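Bench notebook — small tools bench
Tuesday, November 26, 2019

Stapler day! I have been looking forward to this since June, when the Hudavano box turned up and went straight onto the shelf behind the paper stock. Finally got the lid off this morning and had the whole afternoon at the table to play with what was in it.

Background for anyone reading this cold: we bind the Pyo pattern booklets by hand, and the last run used up 2,411 staples out of a box of 3,000, counting the bent ones I pulled and threw away. That is a lot of squeezing. The old Skunby desk stapler did fine on the thin booklets and sulked on anything with a card cover. So the question for this round is whether a small hand-held one can do the card covers without making my palm hurt by lunch.

Started with 4 sheets of plain copy paper, folded, two staples on the fold. Lovely. The legs came through flat and even and I could run a thumbnail over the back without catching. Went up to 4 sheets plus a card cover and it still closed, though I had to squeeze from further back on the body to get there. Gripping near the nose feels more precise but you give up a surprising amount of push. Noted for later: hold it low in the palm, fingers wrapped right over the top, thumb along the side. Felt strange for the first dozen and then I stopped thinking about it.

Card cover plus 6 sheets is where it gave up. One leg folded in, the other stuck straight out and got me in the finger. Fair enough, that is a big ask for something this small. Those can stay on the Skunby.

Pulling staples was the part I thought would be dull and it was my favorite bit of the day. I have always used the jaw type that bites down and tears a little crescent in the paper, and on the Pyo covers that crescent shows. With a slim one you slide the tip under the crown, keep it nearly flat to the page and rock it. Don't lift! Lifting bends the crown into a hump and then the legs drag. When I kept it low, both legs came out together and the holes stayed small enough to staple through again. I undid a whole practice booklet this way and put it back together through the same holes, which pleased me far more than it should have.

Things I want to remember:

Open the legs at the back first. Two seconds per staple and it saves the paper every time.

Coated card is fussier than uncoated. On the Clitov sample sheets the tip skated and left a shiny scratch next to the staple, so go in from the fold side where it won't be seen.

Load half strips. A full strip seemed to bind up near the end of its travel and I had two misfires in a row. Half strips, none so far. Could be luck, I only tried a handful.

Keep a scrap of felt under the fold. The wood table is too hard to staple straight down onto and the paper creeps.

Grip test at the end of the day: right hand a bit tired, left hand fine. I swapped hands on purpose for the last booklets and the left got decent once I slowed down. It would be good to be able to switch during a long run.

Still to do: try the longer staples, same brand as the practice box, on the 6-sheet booklet before writing it off. Find out if the fold wants to be creased with the bone first or after (I have been doing it after and some of the spines look puffy). Cut more practice covers from the Clitov offcuts. And wipe down the table before any good paper goes on it — white covers are forgiving, the dark blue ones are not.
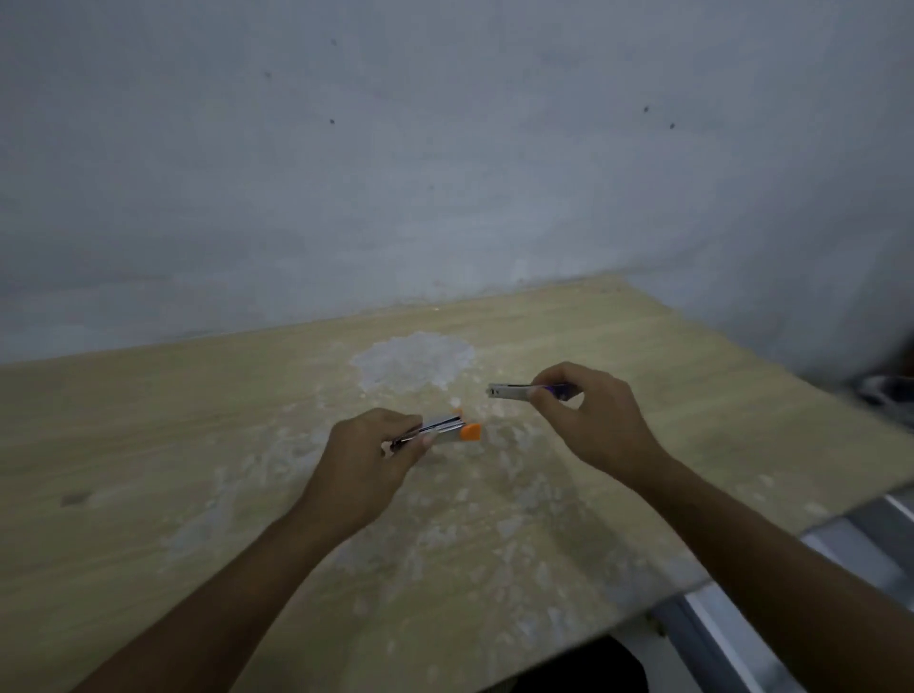 Small stapler, orange cap end, and the silver-and-purple tool, nose to nose over the table.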